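Ticket: Wekport entry permits – embassy appointment and security alert notices not reaching travellers
Status: Resolved, monitoring
Opened: October 2, 2023
Product: Poseris travel notices
Reported by: Alina Ardeleanu

Original report

We use Poseris to pass embassy security notices on to staff travelling abroad. This morning an embassy closed its visa section after a suspicious parcel was left at the gate. The notice was published on the embassy's feed and shows in our Poseris dashboard as received. It was marked "distributed" but none of our people in the city had it by text or email. Two of them had appointments at the visa section and went there anyway. They were turned back at the police cordon. They are fine, but this is the sort of message the service is meant to carry.

I have checked the following:

The travellers are on the active list with the right country and city.
Their phone numbers are in international format.
A test message sent to one of them by hand arrived straight away.
The weekly digest went out as normal.

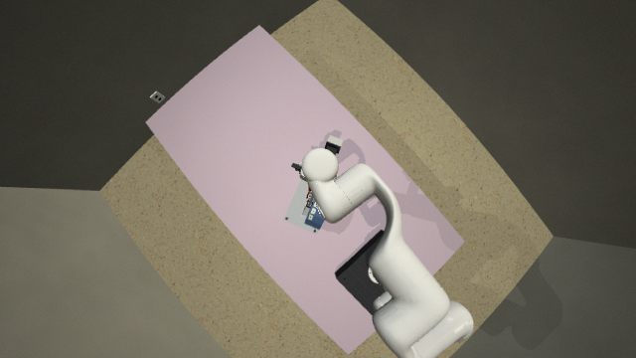 Alina Ardeleanu: Adding to the above. I have now spoken to our Wellum office, which has its own Poseris account, and they did get the notice. They have the same city on their list. The only difference I can find is that their travellers were typed in and ours come across from Wekport overnight. Could it be the import?

Support, first response

Thank you, that helps. The notice reached our servers and was matched against your account, so the feed is working. The match returned no travellers. The dashboard says "distributed" once matching has finished, even when the list it produces is empty. We agree this is misleading and have raised it separately.

Please send the export file from last night's Wekport import. Remove passport numbers first. We only need the name, destination and alert level columns.

Customer reply

File attached, passport column deleted. There are 200 rows. I opened it in a spreadsheet and the destinations look right to me. The alert level column has numbers in it where I expected words. Is that normal? I don't remember seeing numbers there before the summer.

Support, findings

The numbers are the cause. Wekport used to export the alert level as "all", "serious" or "critical". It now exports 100, 200 or 300. Poseris does not recognise the numbers and files those travellers under "no alerts", without an error in the import log. Travellers entered by hand keep the old wording, so the Wellum account was not affected.

The weekly digest ignores the alert level, and so do messages sent by hand. Both would have looked normal throughout.

Steps taken on your account:

1. Paused the overnight import.
2. Mapped 100 to "all", 200 to "serious" and 300 to "critical".
3. Ran the import again from the file you sent.
4. Replayed this morning's notice in test mode, with no messages sent. It now matches every traveller you have listed in that city.

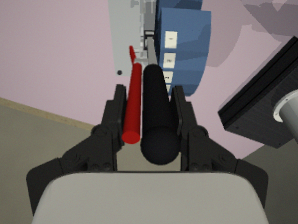 The import is still paused and will stay that way until you confirm the levels look right on your side. Open Travellers, then Imported, and check a few people whose settings you know. If any are wrong, tell us which, and leave them as they are so we can see the values.

We have not sent this morning's notice again. The embassy has since published an update saying the visa section remains closed, and a second copy of the older text could confuse people. You can send the update from the dashboard by choosing Forward now.

Customer reply

Checked a dozen. All correct except Crăciun, who is down as "serious" and should be "all". It may have been wrong in Wekport to start with – I will ask. I have forwarded the update and had replies from both people who were at the cordon.

Can we get a warning when a notice matches nobody? An empty result for a city where we have staff should not pass quietly.

Support

Crăciun's row has 200 in the file, so the setting came from Wekport and will need changing there. Import switched back on.

The warning is on the list for the December release. Until then you can set one up under Reports, Daily summary, by ticking "Include notices with no recipients". It arrives once a day, so please don't rely on it for urgent notices.

We will keep this ticket open for 4 overnight imports and close it if they all run clean.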